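Review: the Kolance Advent Wreath Kit, after one full season

I bought the Kolance kit in September, when the shops were still full of school bags, because the year before I waited too long and had to put my candles in jam jars. It has now been used for one whole Advent, every evening in our home, and I think I can write something useful about it.

For readers who did not grow up with this custom, an Advent wreath has four candles, one for each Sunday before Christmas. On the first Sunday you light one, on the second Sunday two, and so on. In many churches three of the candles are purple and one is rose, and the rose one is for the third Sunday, which is called Gaudete. In the country where I was a child all four were red and we had no rose candle at all, so I had to learn this part from the booklet.

What comes in the box

A metal ring with four candle cups, a bundle of artificial greens, four candles (three purple, one rose), a small brass snuffer and a booklet of 184 pages. The box says that assembly takes 20 minutes. I needed more than this on the first evening, but when I took the wreath apart to clean it and built it again, it was correct.

The ring

This is the best part of the kit. It is heavy and stands flat on the table, also on our table, which has a small slope that we have never repaired. The cups hold the candle tightly and they have a wide edge that catches the wax. At my mother's home the wax always reached the tablecloth by the second Sunday, and here it did not reach it even once.

The ring is made for candles of the size Kolance sells. I tried a candle from the Bramwell church supply catalog and it was a little too thin and leaned to one side. With a strip of foil around the bottom it stood well. If you like to use beeswax candles from your own parish, please measure before you buy.

The greens

The greens I can't recommend. They look acceptable from far away, but the wires inside are sharp and the needles fall off like from a real tree, only without the nice smell. There is also the question of open fire. The leaflet says the greens must be kept below the edge of the cups, and with this bundle it is difficult, since it wants to stand up. After the first week I removed it and used cut branches of fir, which I changed when they became dry. The wreath looked much better, and my evening prayers smelled like December.

The candles

They burn evenly and don't smoke much. The first candle works the hardest, because it is lit in all the weeks, and with a short prayer every evening it was 17 minutes of burning for us on a normal day. It came to Christmas Eve very short but still alive. A family that leaves the candles burning during dinner will surely need a second set. The sets are sold separately and the price is not friendly.

The rose candle is more orange than rose. In daylight my children called it the salmon candle and this name has stayed.

The booklet

I expected a thin leaflet and was surprised. There is a reading and a prayer for each evening, then hymns with the melody printed, and a chapter about the history of the wreath. The chapter is honest that the custom is not very old in its present form and that it started among Protestants in Germany before Catholics took it too. I liked that it is not written for one church only. The prayers are short enough for a child of school age to read aloud.

Two complaints. The letters are too small for reading by candlelight, and candlelight is the whole purpose. And the book starts from the first Sunday and always gives the full number of days to the fourth week, so in a year when Christmas comes early in that week you must decide yourself what to leave out. One sentence of explanation would be enough.

Compared with the Sturadero wreath

Our neighbors downstairs have the Sturadero model, which is all wood and costs less. It is prettier, I must admit. But the cups are only holes in the wood, the wax goes into them, and it must be scraped out with a knife every January. For a church hall or a classroom I would choose Kolance, and for a quiet shelf where the candles are seldom lit, the Sturadero is enough.

Would I buy it again?

Yes, if they sold the ring and the booklet without the greens. The snuffer also works well and makes the children fight about whose turn it is. Four stars from me, and I keep the fifth until they print the book in bigger letters.
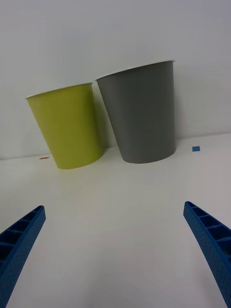

Reading time: 4 min

Next review: the Fletitov nativity set, with a stable that folds flat for storage.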